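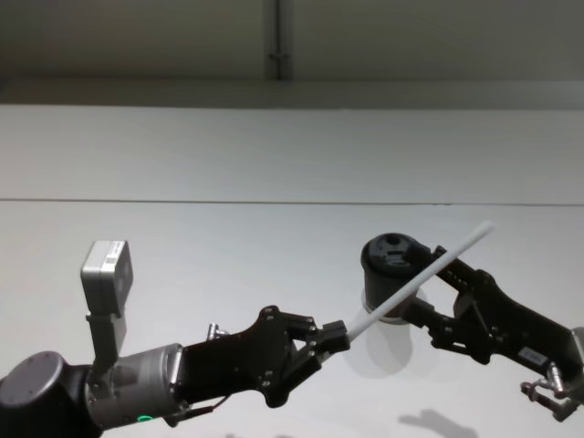 Nelgate Adds Breath-Counting Module to Siriwan Teacher Course

August 16, 2018

Nelgate has released a revised edition of Siriwan, its home-study course for people training to teach seated meditation. The new edition adds a module on breath counting and changes the way practice hours are logged. It replaces the version that has been in use since last November.

The course is still divided into 2 parts. Part one covers posture, breath and the handling of distraction during sits of increasing length. Part two covers teaching: how to open and close a session, how to pace spoken guidance, and how to answer questions from beginners. The breath-counting module has been placed at the end of part one and must be finished before part two is unlocked.

There are now 19 recorded lessons. Each is supplied as an audio file with a written transcript. Lessons that used a bell to mark intervals have been recorded again with a lower tone, following reports that the earlier bell was too sharp when heard through earphones. The length of the silent periods between bells has not changed.

Practice hours are entered in an online log run by Darkico. Students record the start time, the length of the sit and the method used. Entries can be corrected for two days, after which they are locked. Under the old system, students mailed in a paper sheet at the end of each part, and errors were often found too late to fix. Paper sheets will still be accepted from students who enrolled under the previous edition.

According to Nelgate, 1,354 students have enrolled in Siriwan to date. Those who have not yet started part two will be moved to the new edition automatically and will keep all hours already credited. Those who are partway through part two may finish under the old requirements or ask to be moved.

The assessment is unchanged. Each student submits a recording of one full guided session and a written plan for a six-week beginners' class. Recordings must be unedited and must include the silent periods. A student whose recording is not accepted may submit one more without paying a further fee.

An optional residential weekend for enrolled students will be held at Biranbridge in November. Attendance does not count toward the required hours unless the sits are entered in the log in the usual way. Places are assigned in order of booking, and bookings are made through the student's course page.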